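Metal garden and café chairs – your questions answered

Hello! I'm Pao-chu Leung and I look after the seating side of Rukden, which mostly means I move chairs about, clean chairs, paint chairs and answer emails about chairs. The same questions kept landing in my inbox, so I've put the answers in one place. Last updated 23/05/2024.

Can I use a slatted metal chair indoors?

Of course you can! I've got them in my kitchen and in the hall, and they look lovely on a patterned floor. The only thing I'd say is check the feet before you bring one in from the garden. A bit of grit stuck underneath will leave a scratch on tiles faster than you'd believe.

Will it mark my tiles?

Not if it has decent caps on the feet. Old caps go hard and split, usually where you can't see it happening, so tip the chair over every so often and have a look. Felt pads are nice and quiet indoors but hopeless outside, where they soak up water and drop off in the first week. For a chair that goes in and out, I'd go for rubber.

If your tiles are cement ones, go gently. They're softer than the glazed sort and they don't like being dragged over.

What's the best way to move one?

Lift it, please, even if you're only going as far as the other side of the table! I like to stand close, take hold of the seat rail with both hands a little way apart, and walk it to where it's going. Grabbing one side piece and swinging the whole thing round is how door frames get chipped (mine has the dent to prove it).

And put proper shoes on. I dropped a chair on a bare foot one July and I was hobbling until the end of the holidays.

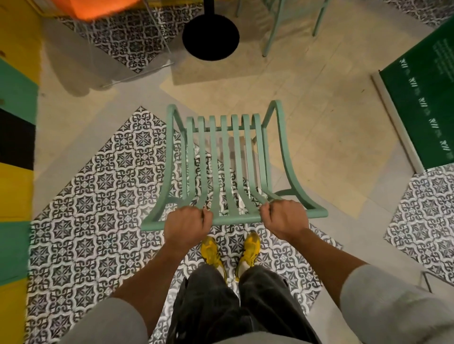

Both hands on the front rail of a mint green chair, sensible footwear on.

How do I clean between the slats?

Warm water, a squirt of washing-up liquid and an old sock over your hand. I've tried all sorts of brushes and the sock still wins – you can push a finger down each gap and get right to the crossbars, where the muck collects. Rinse it and dry it with a towel. Don't leave it to drip dry in the shade, as water sits along the underside of the slats.

No wire wool, no cream cleaner. On a matte finish they leave shiny patches and there's no getting rid of those short of repainting.

The paint has chipped. Do I have to redo the whole chair?

Probably not. For a small chip, rub the edges down with fine sandpaper, wipe off the dust, dab on a metal primer and then two thin coats of colour. Leave it six hours between coats, longer if the weather's damp. Pale colours are the fussiest to match, mint especially, so try a bit underneath first and look at it in daylight.

If there's rust bubbling up in several places, then yes, I'd strip it back and start again. Sorry!

Are slats comfy without a cushion?

For a cup of tea, yes. For a long Sunday lunch I want a cushion, and I want one with ties, or it slides off every time somebody stands up. Our Oreda cushion is the thin one and the Drerkisance is the fat one. I have the thin one at home, mainly as it dries quicker.

My chair wobbles. Is it the chair or the floor?

Try it in two other spots before you blame the chair. Older tiled floors are rarely flat, and a chair that rocks by the window may sit perfectly well by the door. If it rocks everywhere, look for a missing cap. A bent leg is less common, and I wouldn't try to straighten one yourself – the paint cracks and so, sometimes, does the weld.

Can I leave it out all winter?

You can, but I wouldn't. A shed or a porch is plenty. If it has to stay out, put a cover over it that lets some air through, and take the cushion in.

Do you sell the foot caps on their own?

Yes, in packs of six. Measure across the outside of the leg end before you order, in millimetres, and put the number in the notes box.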